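How to Build a Snack Swap Box That Makes It Through the Mail

Posted 2020-09-27

I sent my first snack swap box in May and got one back that was so good I signed up for three more the same night. If you haven't tried it, a swap is simple: you get matched with someone in another part of the world, you each fill a box with small treats from your local stores, and you mail them off. Opening one is a blast, but I think packing one might be even more fun!

Start with the limits

Before you buy a single thing, agree on a weight and a budget with your partner. I like 1,000 grams, box included. It sounds stingy until you remember that a lot of single-serve packets weigh next to nothing, so you can get a huge spread of flavors in there. My last box to Nagano came in at 1,406 grams on the first try and I had to pull out two jars of jam (they went on my toast, so no tears).

Ask about allergies and anything they can't stand. Ask about heat too — my "mild" is apparently someone else's emergency.

Then check the customs rules for the country you're mailing to. Meat is the big one. Jerky, bacon-flavored things with real bacon in them, and some soup mixes can get a whole parcel held. Fresh fruit and seeds are usually out as well. Look this up every time, even if you mailed to the same place last year.

What to buy

Go for small and sealed. Single-serve packets of crunchy noodles, seeds, crackers, dried fruit and hard candy travel very well. Chocolate is fine in cold months and a sad puddle in July. Puffed chips take up a lot of room for what they are, so I allow myself one bag per box and put it on top.

Look at the dates while you're still in the store. I want at least 100 days left on everything, to cover slow mail and a partner who likes to make things last.

Choosing the box

A plain small carton is perfect. I keep a stack of the Breltard size 2 cartons, but any clean one with firm corners will do. Press on the sides with your thumbs. If they give easily, use it for something else.

Packing it

1. Tape the bottom seam twice, once along it and once across each end.

2. Lay everything out on the table first. I do this on every box and I always end up swapping something.

3. Put the heavy, flat things in first, up against the corners.

4. Stand the small packets on edge along the sides, like files in a drawer. They hold each other up and you can fit far more of them than you could lying down.

5. Fill the gaps with soft candy or crumpled paper. Close the lid and give the box a gentle shake. If you hear sliding, add more.

6. Weigh it, write the customs list, and tape the top the same way as the bottom.

Write the customs list from the packets themselves while they're still out. "Rice crackers, 118 g" gets through a lot quicker than "snacks." If you can't read the label, a translation app on your phone will usually get you close enough, and the weight is nearly always printed in plain numbers.

The note

Please put in a note! Mine is one page with a line on each item: what it's called, when people eat it, and whether I like it. My partner from the Arow swap list draws little stars next to her favorites, and I've copied that ever since. I use a Borent paint pen because it doesn't smear on shiny paper.

One last tip: take a picture of everything before you seal the box. It's handy if the parcel goes missing, and it keeps you from sending the same crackers twice.

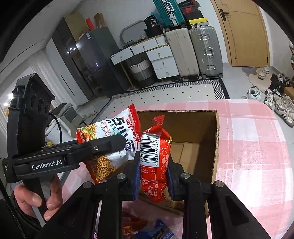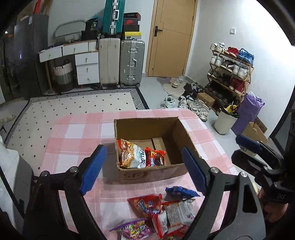 Small snack packets, the kind that fit well in a swap box.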